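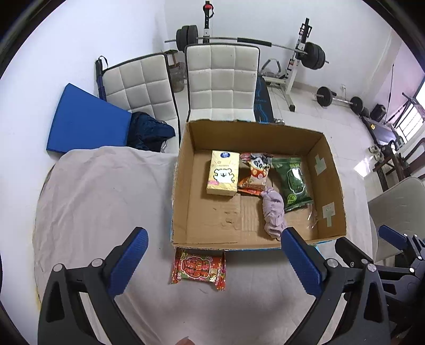
Wanted: people who like packing boxes (and complaining about tools)

February 2022
By Emiko Noguchi

Hi! I run the home tester program for the Vumeo hand kit, and I need 20 new testers for the round that starts in March. If you can spare a table, a cardboard box and a few evenings a week, please keep reading. You don't need a technical background. You do need opinions, and you need to be willing to write them down.

Vumeo is a pair of grippers you hold, one in each hand. You squeeze, the fingers close, and a camera on the tool records what the fingers are doing. The recordings go to the team at Godberg who teach robot arms to do the same jobs. So you're the one doing the chores, and the robot gets to learn from you later. We lend the kits out to regular households because we want regular tables, regular light and regular clutter. Our lab in Druvora is very tidy and it makes for terrible recordings!

What you'd be doing

Mostly packing and unpacking. This round is all about mixed boxes, meaning one open carton and a pile of things that don't want to sit next to each other. Snack bags, a pack of tissues, a folded cloth, whatever fits the week's list. You pick things up with the grippers, put them in, take them out, change the order and go again. A session runs for as long as you can stand it, and most people settle into an hour or so with a break for coffee in the middle.

I've done a lot of these boxes myself and I'll tell you what it feels like. The first evening you will be slow and you will swear at a bag of chips. The crimped end of a snack bag is a lovely thing to grab once you've found it, and a slippery pillow of a bag with no edge facing you is a misery. Soft cloth is easy to pick up and hard to put down neatly. Cartons are great until they tip. By the second week your hands sort of forget the tool is there, and that's when your notes get really useful to us, so please don't quit on day three.

You'd also be reviewing the kit itself. I want a page from you every week – what pinched, what slipped, what made you put the thing down and walk off. Jaime Correia designs the finger pads and reads every page. He has a thick skin. Last round a tester wrote one line, "the left one hates me," and he rebuilt the left grip over a weekend.
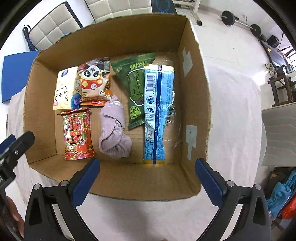 Mixed box with snack bags, a tissue pack and a rolled cloth, the near pair of finger pads wide open.

What I think of the kit so far

You should know what you're signing up for, so I'm going to be straight with you about it. I've used it since the first version and I'm fond of it, but I'm also the person who gets the angry emails.

The good: the ridged pads hold on to thin plastic better than anything else I've tried, and I have tried plenty. The linkages are open, so you can see past them to what you're grabbing, and that matters a lot when you're reaching down into a box. It's quick to start, too. Turn it on, wait for the tone, go.

The not so good: your thumbs will get tired. The kit was sized for Jaime's hands, I'm pretty sure, and mine are a lot smaller. Working both hands at once inside a narrow box means the arms knock into each other, and the clack gets on your nerves (and on the nerves of whoever is watching TV in the next room). The carrying case has a zipper I would like to throw in the river. A new case is coming, but it won't be here in time for this round.

Charging is fine. Uploading is slow if your internet is slow, and most people just leave it going overnight.

Who I'm looking for

You're 18 or over and you live close enough to Druvora to pick up the kit and bring it back. You have a table you can leave set up between sessions. It can be any table, and the room around it can be as full as you like. Bedrooms, kitchens, home gyms, the corner where the laundry piles up – all good. Please don't clean up for us. Do move anything private, though, since the camera sees past the box and into the room. Mail, family photos, screens with your bank on them, all of that goes in another room before you press record.

If other people live with you, they have to be okay with it. I'll send a short form for them to sign.

I'd especially love to hear from left-handed folks, people with small hands, people with big hands, and anyone over 60. The last group was heavy on students and it showed. If you have arthritis or some other reason that gripping things is a chore, you're welcome to apply too, but call me first so we can talk about how long a session should be for you. I don't want anybody hurting themselves over a bag of crackers.

What you get

The pay is $700 for the full round, in two parts, half when you finish your second week and half when the kit comes back. You buy the snacks from the weekly list and we pay you back, so keep the receipts. You can eat everything once the week's boxes are done. That was my idea and I'm very proud of it.

You also get me on the phone. I answer until eight in the evening on weekdays. Weekends I'm slower, but I do look.

Sad to say, you can't keep the kit. People ask every single time. If it ever goes on general sale, past testers will get the first email and a discount, and that's as much as I'm allowed to promise.

A few things people ask

Do I have to be good at it? No. Drops and fumbles are recorded along with everything else, and the team wants them. Don't delete a clip because you feel silly.

Can my kids try it? For fun, with you right there and the recording off, sure. Recorded sessions are adults only.

Can two people share a kit? Yes, as long as you both sign up and you tell me who did which session. The pay is per kit, so you'll have to work that out between you.

What happens to the recordings? They're stored at Godberg and used for training and for testing the kit. They don't go on the web. The full agreement comes with your welcome packet, and if there's a line in it you don't like, ask me before you sign.

What if I break something? Tell me. Things do break. The pads wear out too, and there are spares in the case under the foam.

I already applied last fall, do I need to do it again? Yes please, sorry! We had 241 applications and I couldn't carry them over. Put "again" in the subject line and I'll look for your old one.

How to apply

Send me an email with your name, your phone number, the part of town you live in and which hand you write with. Add a few lines about a tool or a gadget that annoyed you and why. That part counts the most with me, so go ahead and rant. A phone picture of the table you'd use would help too.

I'll call everyone on the short list, and then there's a tryout at our place in the Hrytsenko Building, ground floor, the door next to the bike rack. You'll spend half an hour with the grippers and a box, and Jaime will hover a bit. Wear short sleeves or something you can roll up. Parking is bad on that block, so take the bus if you can.

Kits go out in the first half of March. If you know you'll be traveling that month, wait for the summer round and I'll be just as happy to have you.

Emiko

Related posts
Meet the new finger pads
What last fall's testers told us about the carrying case
Setting up your table for a first session
Part-time opening: kit repair and returns desk
How to upload overnight without losing clips

Contact the tester program | Copyright Godberg, all rights reserved | Back to top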